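Pindby Household Help
Laundry and Clothing
Posted in May by Kosmas Nikolaidis
Print this page | E-mail this page

Folding sweatpants so the stack doesn't fall over

I do all the laundry for a household of 4 and I have never gotten the hang of sweatpants. Jeans I can manage. Dress pants go on hangers. But soft pants come out a different shape every time, and by the time I have five or six pairs in a pile, the pile leans and then slides into the back of the drawer.

The drawers are Wernari, the wide low kind, 19 inches from front to back and not very deep. I fold on the bed because we have no table near the washer. What I do now is hold the pants up by the waistband, shake them, fold them in half the long way in the air, and then fold that in thirds against my chest. The legs never line up. One cuff always ends up lower than the other and I get a lump in the middle where the crotch is.

Is there a set way to do this? I would also like to know if I should be rolling them instead. My sister rolls everything, but her drawers are deeper than mine.

Kosmas Nikolaidis

Falcão
Replied Friday, 7:40 p.m.

Stop folding in the air. That is most of your trouble. Soft knit stretches when it hangs from your hands and you end up folding the stretched shape. Put them down on the bed first, one pair at a time, and do everything flat.

Before you start, sort what you have by thickness. Fleece folds thick and needs to go on the bottom of a stack or in a separate one. Thin pants can go on top. Jeans I leave for the end.

Then, for each pair:

1. Lay the pants flat with the waistband to one side and the legs pointing straight out to the other. Pull the legs apart a little so you can see the bed between them. Smooth from the waistband down to the cuffs with the flat of your hand, and work the wrinkles out of the crotch. If one leg looks wider or longer than the other, tug it gently at the hem until they come closer to matching. They don't have to be perfect.
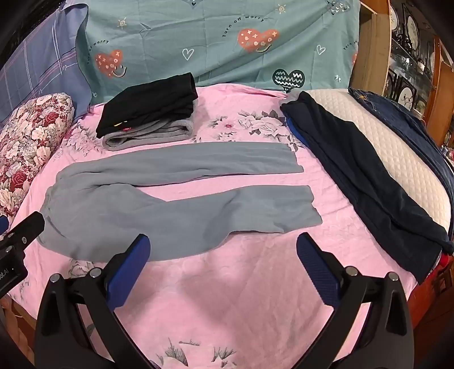
2. Bring one leg over on top of the other, so the side seams are together. The crotch will stick out in a point. Fold that point in so you have a straight edge all the way down. This gets rid of your lump.

3. Fold the cuffs up to just short of the waistband. Leave a gap of two fingers or so. If you go all the way to the top, the fold gets fat at that end and the stack tips.

4. Fold in half again, or in thirds for a shallow drawer. Press down to get the air out.

5. Stack with the rounded fold facing the same way each time until you have three, then turn the next three around. I don't go over six.

I use the same steps for kids' pants but skip the last fold. For 19 inches you should get two rows, one behind the other, if you do thirds.

Falcão

Mastetti
Replied Saturday morning

I roll mine. Works fine. Use a rubber band if they come undone.

Mastetti

Kosmas Nikolaidis
Follow-up

Thank you both. I did a full load with the flat method and the point at the crotch was what I had been missing. Thirds fit the drawer and it closes. Two rows, as Falcão said, although the fleece ones had to go on the closet shelf. I tried rolling two pairs and they stood higher than the drawer front, so I am going to stay with folding.

One thing I would add for anyone with a slippery bedspread is to take it off and fold on the sheet. The pants stay where you put them.

Print this page | E-mail this page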